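November, open day at Suleck

Arrived at 9.40. Somkiat Thongsuk met me at the door and took me to the second floor, where the Trondolora cell stands. The task was handling a small document holder on a stone-patterned surface. My interest was the grip, as thin leather and stacked pages tend to slide over one another under side load.

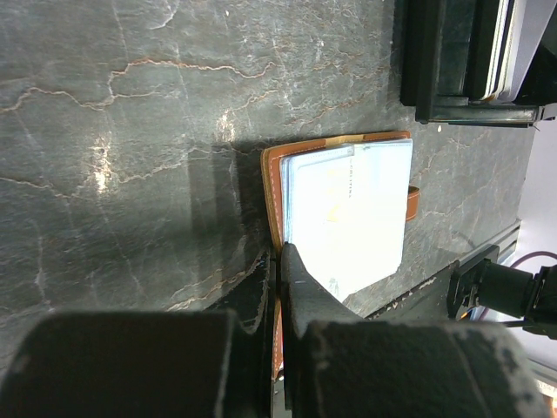
How is grip force set for something this soft? Chiharu Sugawara sets a ceiling on finger motor current and lowers it until the pages stop creasing.

She gave the log as 534 attempts on soft goods, out of 3,535 on all items. No breakdown by failure type. I asked for one and she wrote down my address.

Spent the rest of the session on two-arm work. The fingers of the right gripper were on the yellow-orange flap, with the left tip held just short of the booklet. Clearance between the wrists and the bin looks tight to me - I would move the bin back. 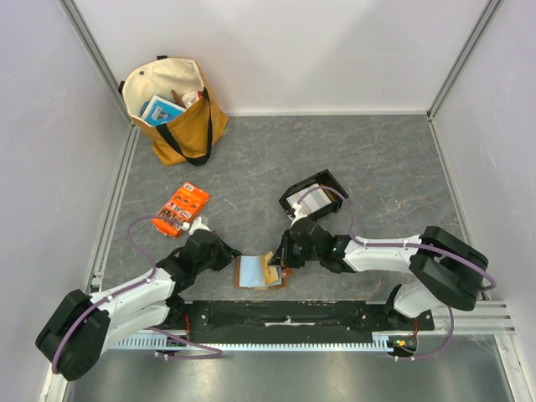 Afternoon notes

Ferhat Ağca spoke on calibration. They recheck both arms after every 100 cycles, which seems often. Cable routing was discussed at length - Angus Hoani prefers it outside the elbow for ease of replacement, and I agree. Left at 3.15. To do: send Kaewkla the finger pad drawings and ask Somkiat for the wear figures.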